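Wednesday, August. Folding table, shirt day.

Started at 9:15 with the black T-shirt, the one with the colored stripes across the chest. Cletus Begay had left the table wiped down and the bin of clothes under it. I pulled the darks only. The lights are still bad for darks and I wanted to get them over with in one session.

The fold we are using this week is the plain one from the Zelta sheet: flatten, bring the sides in, fold up from the hem, square it off. On paper it is four steps. Most of the time goes into the first one. Until the wrinkles are out of the lower half, every later fold comes out crooked, and a small bunch at the hem turns into a big one by the end.
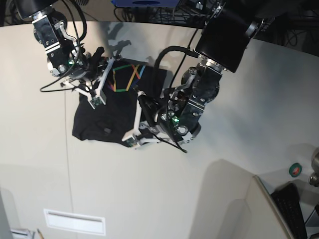 The print helps more than I thought it would. With the stripes you can tell at a glance which side is up and how far the shirt has turned. Plain black gives you nothing to go by. Soledad Navarrete says to find the collar first and work down from there, and I have written that on the card taped to the shelf.

Notes on starting position, so we all do it the same way:
Drop the shirt from elbow height and leave it as it lands.
Do not pre-smooth. I caught myself doing this twice.
If it lands hanging over the side of the table, pick it up and drop it again.

Second thing I worked on was the stretch. Take hold at both ends, pull until the cloth lies in one long band, then lay it down. Dark cloth, white table, so at least the outline is easy to see. The low corner is the usual problem -- if the hold is too far in from the end, the corner droops and gets folded under later.
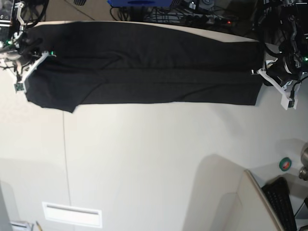 Black cloth held at both ends along the far side of the table. Left corner hanging low.

Went back to the Rostami notes from last month and they say to hold closer to the corner. Agree. I would add that the lengthwise crease should be left alone until the band is down flat.

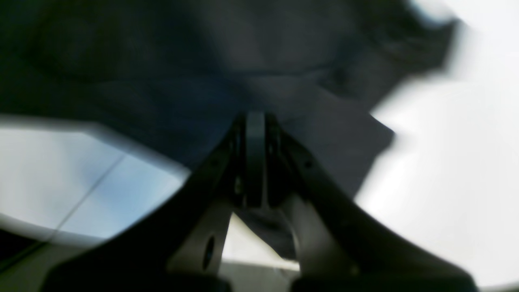 Thick cloth and thin cloth should be logged separately from now on. At present they share bin 11 and the sheet only says "dark." I made a new column for weight and filled it in for today. The older pages can wait until Cletus is back.

Still to do:
Order a second lint roller. The white top shows everything.
Ask Zaldale whether the replacement lamp ships this month.
Relabel bin 11.
Move the striped shirt to the "print" pile -- Soledad wants it for tomorrow morning.

Stopped at 11:40. Table cleared, bin back underneath.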